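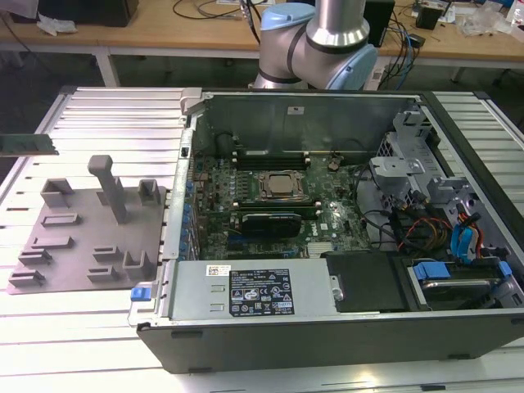
Desktop tower open on the bench, side panel off.

Flullbridge IT Support
Ticket 721
Subject: Phone contacts multiplying after Wirari update
Raised by: Maureen Lambert, Lettings
Assigned to: Leanne Ashworth
Opened: 3 March 2019
Priority: Normal (requester selected "Catastrophic", which we don't have, so she wrote it in the notes box)
Device: Hartley work phone, standard issue
Status: Resolved, with grumbling

Original message
My phone did its update overnight without asking and now everyone in it appears 13 times. I scroll through all the plumbers before I get to anybody useful. When I delete one it comes back. I have not touched any settings. Please ring me on the landline as the mobile is busy having a breakdown.

Leanne, first look
Rang Maureen. She has not touched any settings, apart from one box that "wanted to know something about merging", to which she said yes to make it go away. Asked what the box said exactly. It was blue.

Had her open Contacts, then Accounts. She has the work account, a personal account, "Phone only" and something called Tostov Sync. Asked what Tostov Sync was for. It came with the phone before last, apparently, and she has carried it forward ever since like a good saucepan.

Asked her to stop deleting things for now.

Leanne, later the same day
Tried the usual on the handset:

Restart. No change.
Cleared the Contacts cache. No change.
Signed out of the work account and back in. Total went up.
Turned aeroplane mode on. Total stopped going up.

So it's a sync problem and the phone itself is only passing it along. Left it in aeroplane mode in the tray with a note on it. Maureen has a loan handset, which she describes as "the one with the nasty keyboard".

Comment from Poppy Sedgwick, Front Desk
Is this the same thing that's wrong with mine? Only my mum is in there four times, and she rang this morning and all four of her came up.

Leanne
Yes Poppy, same thing. Do you have Tostov Sync installed?

Poppy
No idea. Where would it be?

Leanne
Settings, Apps, scroll down to T.

Poppy
Oh. Yes. Is it important?

Kimutai Lukumay, second line
Picked this up from Leanne. Put a spare Hartley on the bench, installed the new Wirari version, added a work account with a clean address book and then Tostov. Let it sit over lunch. Came back to three of everybody.

What seems to be going on: before the update, Wirari treated contacts from each account as separate lists and only showed them together. The new version offers to "link matching contacts", and if you say yes it writes the linked entry back to every account. Tostov sees the linked entry, decides it is somebody new and uploads it. Wirari sees that arrive and kindly links it. Round they go until somebody takes the battery out, and you can't take the battery out of a Hartley.

Repeated it with Tostov installed and the linking prompt refused. No duplicates. Repeated it with linking on and Tostov removed. No duplicates either. You need both, and we have managed both.
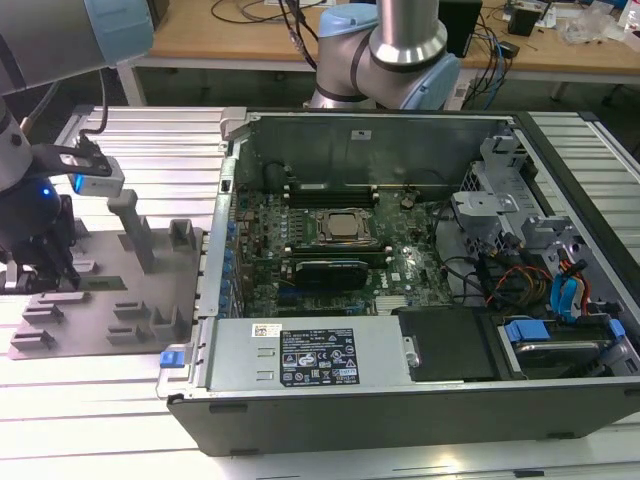 Inside the case: processor, memory slots and graphics card.

Kimutai, next morning
Checked how far it has spread. We have 200 Hartleys out and 149 of them still carry Tostov, left over from the old migration in November, when it was going to be removed "once everything has settled down". I have found the email saying so. I wrote it.

Have paused the Wirari update for handsets that haven't taken it yet. The ones that have are only in trouble if the user said yes to the blue box.

Phyllis Oakley, Accounts
I had that box and pressed Not Now. Mine is fine. Do I need to do anything?

Kimutai
No. Thank you for reading it.

Fix, as applied to Maureen's phone
Please do these in order. Poppy did step 4 first and had to start again.

1. Aeroplane mode on.
2. Contacts, Settings, Link matching contacts: Off. It asks if you are sure. Then it asks again in different words.
3. Settings, Apps, Tostov Sync: Force stop, then Uninstall. Tick "remove account data". The tick box is below the bottom of the screen, so scroll.
4. On a computer, sign in to the work account, go to Contacts and choose Restore. Pick a point before the update.
5. Wait for the restore to say Finished. "Finishing" is a different message and can last as long as a cup of tea.
6. Aeroplane mode off. Leave the phone alone until the contacts settle.

Anything saved under "Phone only" is not touched by the restore and has to be tidied by hand. Maureen had a few of these, including two called Dave Boiler with different numbers. She says both are correct.

Leanne
Done on Maureen's and Poppy's. Maureen confirms one of each plumber. Poppy has one mum.

Maureen Lambert
All good now thank you. The font looks smaller, was that you?

Leanne
That's the update. Settings, Display, Text size.

Maureen Lambert
Also can I keep the loan one for weekends, I have got used to the keyboard.

Leanne
No, sorry. It's promised to Phyllis while hers has its screen done. Please drop it at the front desk with the charger.

Kimutai
Removal of Tostov from the remaining handsets is going out as a forced uninstall tonight. Update stays paused until that has gone through. Linked to the change request; closing this one. If anybody else reports duplicates, please attach them here and don't open a new ticket for each copy.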